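Busine Household Trials: progress report to the Sarance fund, March
Simulation stage, wiping and tray-clearing tasks
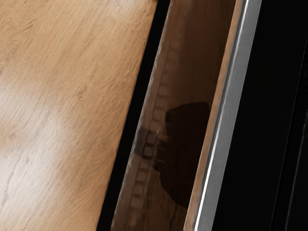 The question we were funded to answer is whether an arm can clear and wipe a kitchen surface without someone standing by. So far it can in part. In simulation the Konon software finished 46 wiping runs. It did well on plain, matte surfaces. Shiny ones are harder, and the rendered view has a fair bit of that: a glossy brown panel that throws back a column of small squares, and a pale glare across the wood grain. In 8 runs the software treated a reflection as an object and stopped. Dark gaps between surfaces gave trouble in seven more.

Atallah has supplied two new sets of surface finishes, and retraining has started. Spending is within budget.

We do not think the system is ready for a real home. Wiping a clear bench is close. Clearing dishes first is not, and we ask that this task be moved to the next stage.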